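May 22, 2021

Table clearing, after-dinner layout. Quentin R. wanted a messier table than the plate-and-mug one we have used since the winter, so today is crayfish, tomatoes, cups and packaging on the gray mat, lamp and big white bowl to the left, shopping bag to the right. Goal for the operator: food waste to the bowl, things worth keeping to the bag, everything else stacked.

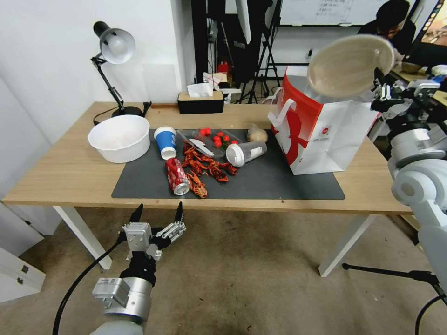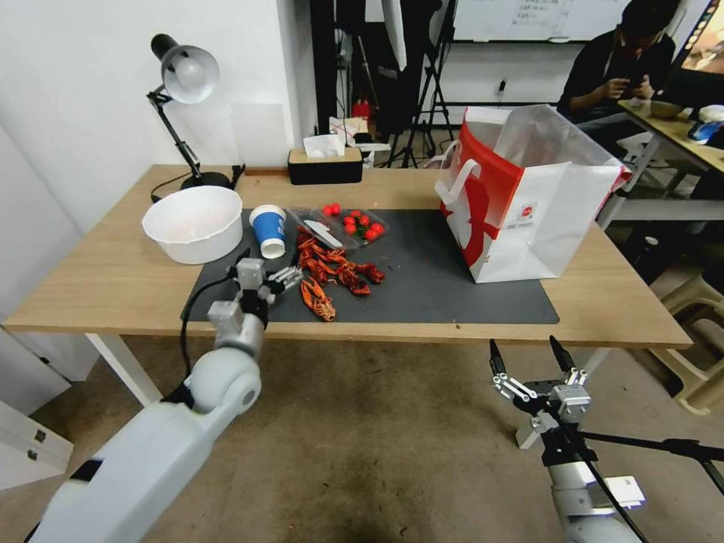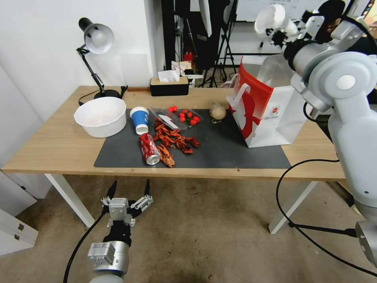

Bag, bowl, lamp and tissue box are in all three. The plate in the air is the first one.

Notes while I still remember them.

Operators were Thibault (morning) and Nesrin (after lunch). 31 attempts logged, counting an attempt as one object from first approach to release or give up. I threw out 6 of those for a dropped connection on the left arm, same fault as last week. Lionel has the cable on his list. If it happens again before he gets to it, power the wrist down first and then the base. The other order leaves the gripper closed and you have to back it off by hand.

Crayfish. Hard. The legs catch on each other and when you lift one you tend to get its neighbor for part of the way. Thibault's trick is to come in from the front and take the body across the middle, never a claw. Nesrin goes for the tail. Both work sometimes. Neither of them would let it run without a person watching. A kid would clear that pile in under a minute and we spent most of the morning on it.

Cups. Fine standing up, annoying lying down. They roll when the finger touches the side, so you end up chasing them toward the edge of the table. The mat helps some. The can is the same problem with less give. I would like to try a softer pad on the fingertips before we blame the planner.

Tomatoes. Did not try them singly, only moved the tray as a unit. The tray flexes if you grip it by one side. Left for another day.

Bag. It stands up well when it has something in it. The opening is the trouble, because the head view doesn't show how far down the fingers are once they pass the rim. Nesrin released early twice to be safe. A second camera looking down would fix it but Quentin B. says no more cameras until the Vitari boxes are configured, and he is right about that.

Plate. Better than I expected. Holding it on edge is stable, laying it down flat is not. The wrist runs out of travel and the last bit is more or less a drop. We should decide whether a plate put down with a clunk counts as done. On the Komby sheet it counts. I don't think anybody would accept it in their kitchen.

The question from the Bromcombe people was whether a machine can do this chore yet, yes or no, and they want a line for their June summary. My line for now: with a person driving, it can clear a table slowly if the table is mostly rigid stuff. With no person driving, no. I would say that even for the cups. The learned policy we ran on the old layout got through it because the mug was always in the same place give or take a hand's width. It has not been run on this one, and I don't want to show it to anybody until it has.

Time per object was around 40 seconds with a driver, averaged over the good attempts. Thibault thinks we could halve that with practice. Maybe. The slow part is lining up, and he is already the fastest we have.

To do:
Fingertip pads, ask Azimi what they have in stock.
Left arm cable (Lionel).
Decide on the plate rule and write it on the sheet so we stop arguing.
Copy today's logs off the small drive, it is nearly full.
Next layout the same, but with the bowl moved nearer the middle. The reach from the mat to the bowl is awkward for the right arm and I ended up telling both drivers to use the left for all the food.

Floor needs cleaning too.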